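Druvlow Town Board > Council and Elections > Council president vote

hillside_porch
Started this one so the sidewalk thread can go back to being about sidewalks. For anyone who missed it, the council caucus met last night and agreed to put up the current president for another term. The full council still has to vote in January, when the new members are seated, and the minority side says it will have a candidate of its own. I've lived here long enough to remember when this was settled over pie at the Hernard Grill and the rest of us read it in the paper, so I'm glad people are paying attention now. What I'd love to hear is how folks feel about it after the election, when the majority lost 2 seats and is hanging on by a thread.

mapleandthird
Thank you for splitting this off! I'm of two minds. I voted for the majority slate in my ward and would do it again, but if you lose seats you ought to at least talk about who's in the chair. My ward is the one that runs from the Murach Street bridge down to the old rail lot, and I can tell you the mood at the doors was grumpy. People weren't angry exactly, more tired, the way you get tired of a houseguest who's perfectly nice.

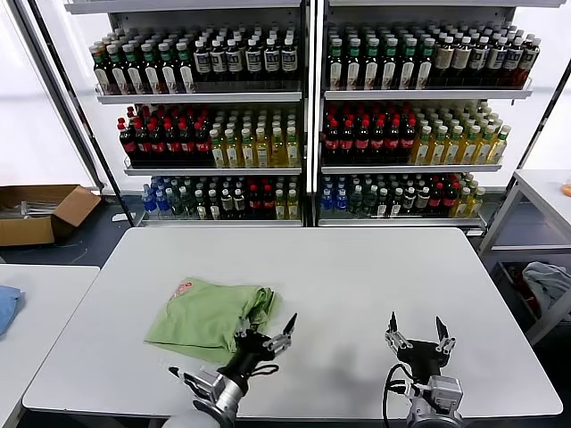
Does the public get to vote on the council president at all?

The president is picked by the council members themselves at the first meeting of the new year, so the only say we get is in who we send there and what we tell them before that meeting.

hillside_porch
Right, and that first meeting is open. You can sign up to speak for 3 minutes before they get to the organizational business. I'd go early, the parking behind town hall fills up with the choir people from next door.

gravelroad_dad
I'll be the one to disagree, as usual, and I hope everybody takes it in the friendly way it's meant. The president did fine. The budget got passed on time, the Nuttall bridge money came through after years of letters back and forth with the county, and the meetings ended before my bedtime. Losing a couple of seats in a year when everybody's water bill went up is not a verdict on one person. Whoever had that job was going to take the blame for the water bill. I'd also point out that the last time we swapped presidents in the middle of a big project, it took most of a year for the new one to learn where the bodies were buried, and the library roof just sat there under a tarp.

quietcorner88
The water bill is exactly the verdict though. They had the consultant's report back in the spring and sat on it until after the filing deadline. I'm not saying anybody was crooked, I'm saying the president sets the agenda, and that item didn't get on the agenda. My neighbor across the road (a lovely lady, she brings us tomatoes) votes the same way every time and she left that line blank.

gravelroad_dad
Fair point on the timing. I thought the report came in later than that, but I'd have to look at the packets.

quietcorner88
They're on the town site under archived agendas, if you can stand how slow it is. Go get a cup of coffee while it loads.

mapleandthird
I looked, and it's sort of in between. The draft came in the spring and the final came in summer. So they had something, but it wasn't the finished thing. I don't know that I'd have put a draft in front of a packed room either, though I would have said out loud that it existed.
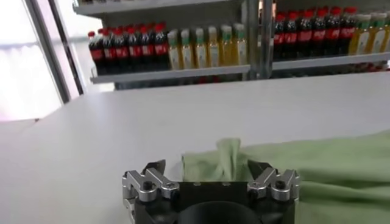
And that's really my complaint in general, that we hear about things once they're already decided. The caucus met last night with no notice on the door. I know they don't have to post it, and I know both sides do it, but when it comes down to one vote either way I think you'd want folks to feel included. My own council member called me back within the hour when I asked about it, which I appreciated, and told me the vote in the room was not unanimous. I asked how far from unanimous and got a nice long pause.

newish_here
Hi all, we moved to town in August and I'm still learning who's who. Can a member of the majority just cross over and vote for the other side's candidate? Is there some rule about it?

hillside_porch
Welcome! We're glad to have you. No rule at all, each member votes however they like when the roll is called. The caucus vote is only a promise among themselves. It's been broken once that I know of, quite a while back, and the member who did it lost the next primary by around 100 votes, so people remember. If there's a tie the clerk calls the roll again, and they just keep going until somebody budges. I sat through one of those with my knitting and got most of a sleeve done.

gravelroad_dad
I was there for that! Third row. They ordered sandwiches.

quietcorner88
So what would a different president even do? I'd like to hear that from the minority side before January, because all I've seen so far is a flyer saying "new direction" and it doesn't say which one. I'm open to it. I'd want two things on paper: reports get posted when they arrive, drafts included, and public comment goes back to the start of the meeting for every item.

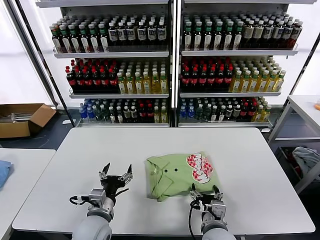 I'd take those two things from the current president too, for what it's worth. I'm not married to anybody in this. If the president stood up at the first meeting and said yes to both, I'd clap and go home and we could all get back to arguing about leaf pickup.

mapleandthird
Would you sign a letter that said that? I could draft one tonight. The ward newsletter goes to 300 households and they'll usually run a letter if it's short and polite.

quietcorner88
I would. Short I can do.

gravelroad_dad
I'd sign the part about the reports. Public comment before every item means we're there until midnight, and I've got a truck to load at five in the morning - send me the draft and I'll see if I can live with it.

newish_here
Is it okay for somebody who only just registered to sign? We're on the Hernard side of the creek, if that matters.

mapleandthird
Of course it is, and no, it doesn't matter a bit. I'll post the draft in this thread after supper so everybody can pick at it.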